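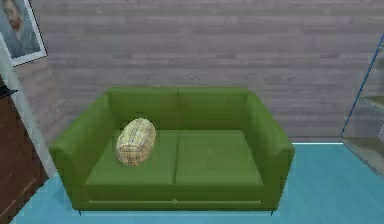
好，开始之前先喝口水，你们也是，今天下午这屋子有点闷。

我先报个家门。我做展览设计，主要是给中小型博物馆做，不怎么碰大馆。今天想讲的是展签，就是墙上那块小牌子。对，四十分钟讲小牌子，想溜的现在还来得及（停一下，让大家笑）。

起因是Plindcombe那个建筑回顾展。Lellwood事务所的老东西，图纸、模型、信件，一共319件。馆方给我的文字稿有多厚呢，我打印出来，订书机钉不进去。每件展品都有一段话，有的一段话比展品还大。我当时就想，观众是站着的呀，站着，背着包，可能还牵着孩子，谁会读这个。

所以我做的头一件事是删。删得挺狠，建筑师的生平全部挪到入口那面墙，展厅里只留跟眼前这件东西有关的话。策展人Ayman Boutros跟我吵了两个礼拜，有一句话他死活不让删，讲楼梯踏步高度的。后来我拿着稿子去现场站了一会儿，发现他是对的，那句话一读，你会低头去看模型里的楼梯。留下了。

（这里讲楼梯那句，慢一点，别念稿）

再说字号。我一开始定的字偏小，图面上漂亮极了，四周留白，特别像那么回事。装了一块样板上去，我妈来看，她往前凑，凑到差点碰着玻璃。那就改大，没什么好商量的。改大以后版面全乱，原来一块牌子放得下的，现在放不下，又回去删字。你看，字号和字数其实是一件事，要一起定，我这次是分开定的，白干了一个多礼拜。

字体用的是Akl，我很喜欢它的数字，尺寸标注特别多的展览用它很舒服。中文部分要另配，配的过程就不细讲了，有兴趣的会后找我，我能讲到保安来赶人。

然后是位置，这个我想多说两句。大家习惯把展签放在展品右下方，墙面展品没问题，可是模型呢？模型是可以绕着走的，你从背面过来，牌子在正面，你得绕一圈才知道自己看的是什么。我们试了4种摆法，最后把牌子做成斜面，嵌在展台的边上，长边两侧各放一块，内容一样。成本是上去了，馆方脸色也不太好看，但我还是会这么做。

（翻页，Multa的材料样品在袋子里，传下去给大家摸）

传下去的这个是Multa的板材，哑光的，我挑它就图一个不反光。展厅的射灯一打，亮面的牌子从某些角度看就是一片白。麻烦的是它怕指甲划，开展没多久，靠近出口的那几块已经有印子了。要是重来，我会在观众手够得着的地方换一种料，墙上高处的照旧。样品传完请还给我，上次少了一块！

灯光我也犯过错。灯光师调灯的时候牌子还没装，所以所有的光都漂漂亮亮打在展品上，牌子在阴影里。开幕前一晚我们爬梯子一盏一盏地挪，挪到凌晨。现在我跟谁合作都先说一句：调灯那天，哪怕用白纸打印一份贴上去，也要贴。

有人可能要问，删成这样，想深入了解的观众怎么办？我们在展厅尽头放了一张长桌，完整的文字稿装订成册，随便翻。我去看过几回，坐在那儿的人还真不少，有一位先生看信件那一册，看得眼镜都摘了。坐下来读和站着读，完全是两种心情，长文章放在有椅子的地方就好。

（如果时间不够，下面这段跳过）

编号的事。借展方的编号体系跟我们不一样，图纸2293号在他们的清单里是另外一件东西，差点贴错。我的办法很笨，每块牌子背面用铅笔写两套编号，装的时候两个人念，一个念一个对。慢是慢，一块没错。

好，我讲到这儿，后面留给提问。问字体配对的请排在最后面。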